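Plarnonero: frequently asked questions

We get a lot of the same messages since the second album came out, so the answers are collected on one page. If yours isn't covered, write to the band address and Jadwiga will get back to you.

Who is in the band?
Jadwiga Jakubowski sings and plays rhythm guitar. Sławomir Michalski plays lead guitar and most of the keyboards on the records. Bednarek is on bass and goes by his surname only. Trallow plays drums, and yes, that is a stage name.

How do you say the name?
Plar-no-NAIR-oh. It doesn't mean anything in any language we know of.

Are you power metal or prog?
Mostly power metal. The first album had longer songs and more time changes, so it ended up in the prog section of some shops. The new one is faster and has bigger choruses. Call it whichever you like.

Why was there such a long gap between the albums?
Trallow broke his wrist when the drums were half finished, and our first mix was not good enough. We scrapped it and started the mix again from nothing.

How many songs are on the new album?
There are 9 on the CD and download. The vinyl has the same songs in a different order, as the two longest would not fit on one side together.

Is the vinyl sold out?
The black pressing is still available. The blue one was limited to 770 copies and has gone. We won't be repressing it in blue.
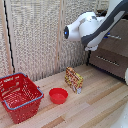 White arm, brown cabinet.

Will you release the demos?
Two of them are on the bonus disc that comes with the Plaltex edition. Plaltex is our label, and they decide when that edition goes back into stock. The rest of the demos have guide vocals by Sławomir and will stay where they are.

Who wrote the lyrics?
Jadwiga wrote all of them on the new album. On the first one, Bednarek wrote the words for the slow song and the closing track.

Can I get guitar tabs?
There is a tab book for the first album in the shop. The second is being written out now and should be ready in April. Everything is in D standard apart from the last song, which is in drop C.

Are you playing live this year?
A few dates are confirmed and listed on the tour page. We're a support act on most of them, so expect a set of forty minutes or so. Doors and stage times are set by the venue, so please check with them.

Do you sell merch at shows?
Yes, cards and cash. Larger shirt sizes go first. If you've ordered something online we can't bring it to a show for you.

How does the mailing list work?
It goes out to some 3,830 people, usually on a Sunday, and only when we have news. Members get the ticket link a day early. Use the link at the foot of any mail to leave.

Can I use a song in my video?
For a cover or a playthrough, go ahead and name the song and the band. For anything you are being paid for, ask Plaltex first.

My order hasn't arrived. What should I do?
Allow two weeks in the UK and four elsewhere. After that, send us your order number and the postcode it was going to.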